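Filed under: Play Spaces & Toy Care | 25 comments | Shared 84 times

Brick table check, Murnmont playroom – September

Checked by Fitriani Purba before morning opening. I have put my comments beside each item, and I'm sorry in advance that some of them run on a bit!

1. Tabletop wiped, no splinters or sticky patches – OK. The wood is holding up nicely and I ran my palm along every edge, the way I always do.

2. Table steady, feet level – OK, after I tightened one leg. If it starts to rock again please tell me or leave a note on the clipboard, and don't fold up cardboard under it like last spring.

3. Bricks free of cracks, chew marks and sharp corners – Mostly OK. We own something like 2,000 bricks between the two rooms, so I go through them a tub at a time. I threw out a handful from the Pelupessy donation that had split along the side.

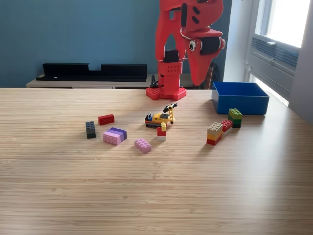
4. Small pieces kept away from the under-threes – Needs attention. The little ones come through from the Veltholm room at snack time, and they are quick, bless them. The gate should be latched before any bricks come out, and whoever is nearest should look under the table afterward.

5. Built vehicles checked for loose parts – OK. Tracks and digger arms are what come off first, so give them a gentle tug. Children get very attached to a finished model, so do please ask before you take one apart.

6. Bins clean, rims smooth, nothing sharp at the bottom – OK. The blue one is a good size for a table this big and light enough for a five-year-old to carry. Wash in warm soapy water and let it dry completely before the bricks go back in.

7. Floor clear for 2 feet all the way around – Not OK at first look, fixed by 9:30. I found backpacks and one lonely rain boot, now on the hook by the door.

8. Sorting labels readable – Partly. The Vernberg stickers are peeling again and I have asked for new ones.

Next check: October, same time, starting with the gate latch.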